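Getting Started With Your Keyboard, Part 2: Placing It, Getting to Know the Keys, and Keeping Them Clean

4 min read

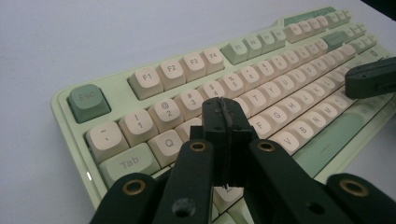
Vaida Laur wrote to us after the first part of this guide went up, asking whether she really had to learn all the function keys before she could enjoy typing on a mechanical board. She does not, and neither do you! Most people get along happily with the letters, the numbers and Esc for weeks, and pick up the others as they need them.

This section follows on from unpacking. We use a mint-green board with cream and green keycaps, but the steps suit nearly any mechanical keyboard you might have at home.

Placing the keyboard

1. Wipe the table with a dry cloth and let go of the idea that there is one correct spot. Start with the board in front of your chair, wherever your forearms rest easily.

2. Set the keyboard down with both hands. Mechanical boards can be heavier than they look, and dragging one may mark a pale tabletop.

3. Turn it a little to the left or right if your wrists ask for it. Plenty of people type with the board at a slant and are perfectly comfortable.

Note: If your keyboard has an indicator light, look in the leaflet that came in the box to see what it means. A steady light can mean different things on different models — we would rather you checked than guessed.

Getting to know the keys

4. Find Esc in the upper left. On our board it is a darker green and stands a little apart from F1, so your finger learns the way there quickly.

5. Rest your fingers on the middle letter row and type something you know by heart, like your address or the first lines of a song. Go slowly. Rounded keycaps feel different under the fingertips if you are coming from a flat laptop, and a page or 2 of mistakes is quite normal.

6. Try Tab, then the symbols above the numbers. Hold Shift for the @ on the 2 key and the # on the 3 key (these can sit elsewhere on boards sold in other countries).

Cleaning the keycaps

7. Unplug the keyboard, or switch it off if it is wireless.

8. Brush between the rows with a soft, dry brush, then wipe the tops with a barely damp cloth. Cream keycaps take kindly to this every few weeks.

Caution: Never spray cleaner straight onto the keys. Spray the cloth, well away from the desk.

9. Let everything dry before you plug it back in.

Sign up for the Leltent newsletter and get new guide sections by email. No thanks / Sign me up

Comments

Margus Jõgi
I had mine pushed so far back on the desk that my shoulders ached. Moved it closer after step 1 and it feels much better, thank you.

Helju Dzene
Will there be a part on taking the keycaps off? Mine have cookie crumbs under the space bar and the brush won't reach.

Piret Strazds
Helju, a wire puller worked for me. Take a photo of the layout first!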